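Renier gripper trials: progress report to the Valier fund
Period covered: September
Prepared by Afonso Figueiredo, Jarkusmont
2021-10-06

1. Work done

The second round of finger trials is under way. We are comparing two sets of fingertips on garment handling with the two-arm set-up. Ulises Ocampo ran the trials and kept the log. The task has stayed the same as in the first round: take hold of a garment by an edge, fold it, and place it inside the taped area on the table.

2. Results so far

Set A completed 76 folds without a dropped edge. Set B completed 93. Both sets had the same number of attempts and used the same control settings. Most of the failures with set A came at the first grasp, when the fingers closed on the top layer only. Set B had more trouble with thick hems, and we have not yet found the right closing force for these.

The wrist cameras have been useful for sorting failures. Dark cloth is still harder to read than light cloth, so we have kept black garments in the trials.

Table view with a folded T-shirt, then a wrist camera view of fingers and black fabric:

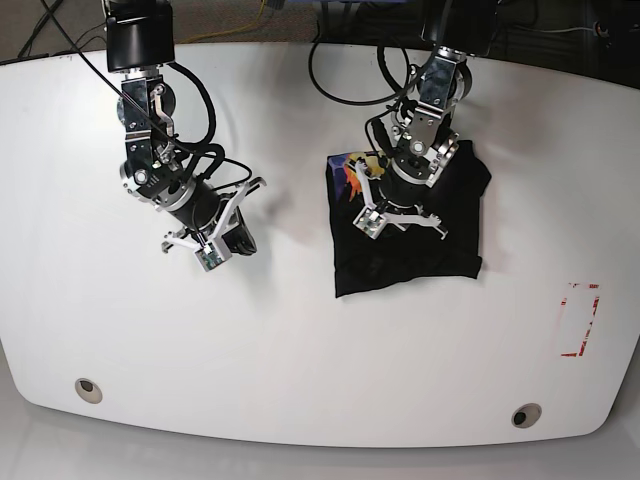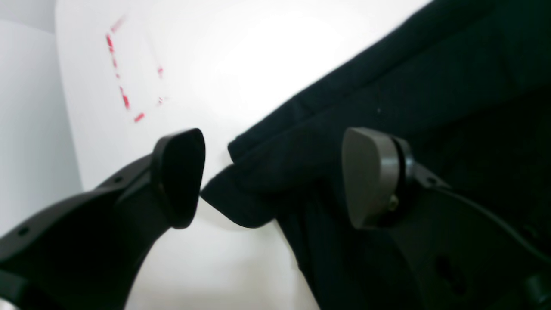

3. Spending

We spent 3000 of the equipment budget, mainly on replacement fingers and cables from Montecinos. A further 1000 is set aside for a spare wrist camera, not yet ordered.

4. Next steps

Repeat the hem trials with a lower closing force.
Replace the worn tape on the table and check the camera positions again.
Send the full log to Valier with the next report.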